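# Gripper loses the pen every few cycles, force reading looks fine

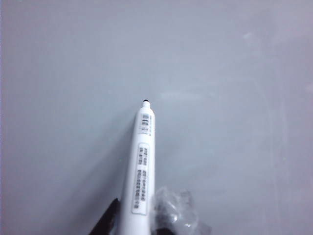 **Mohammed-Awal Nartey** - cell technician, Tomden

Two-finger gripper, white pens, Herlow controller. Drops one every 20 picks or so it feels like - no alarm, arm just carries on to the next station with nothing in it. Force reads 9 N the whole time. Swapped pads in January, no change. Fault log only says 554. Any ideas?

**lozano_fan**

Plastic film on the right finger. Film slides on glossy barrel, motor still sees load so force looks ok. Stop the cell, lock it out, THEN pull it off. Dont reach in on pause.

**grendum2**

had 554 once, rebooted, went away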